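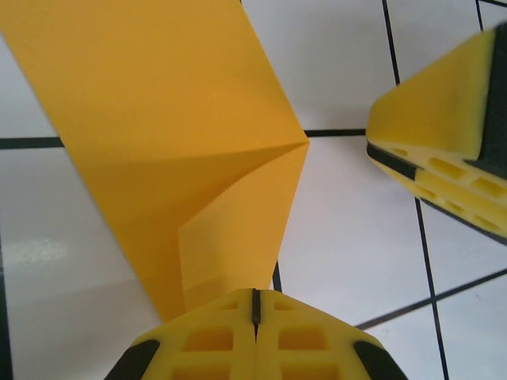
Paper folding work for the Hayat craft kits continued in July, and 745 sheets were used. We now fold only the yellow stock. It is a matte paper, and a long diagonal crease shows well on it -- this helps when we check the folds. 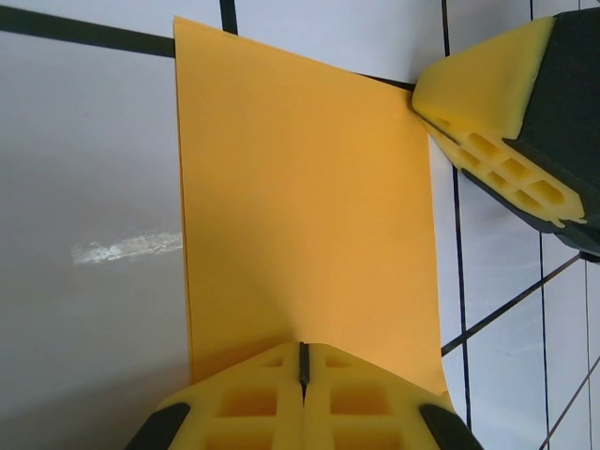
Hala Ghanem asked us to report on paper quality. From the Sanum delivery we rejected 129 sheets, mostly for bad edges. The top edge can be slightly ragged also on a sheet we keep, and we ask for your opinion on this limit. 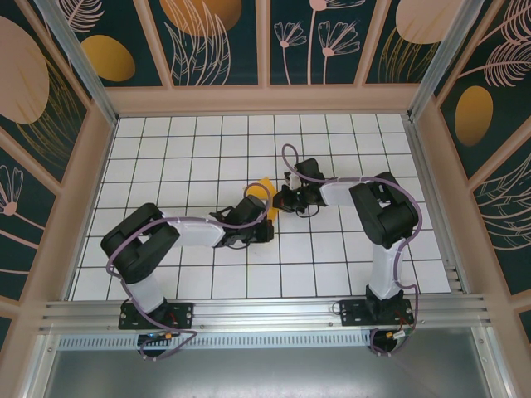
Next period

Iason Balaskas will order 16 more packs.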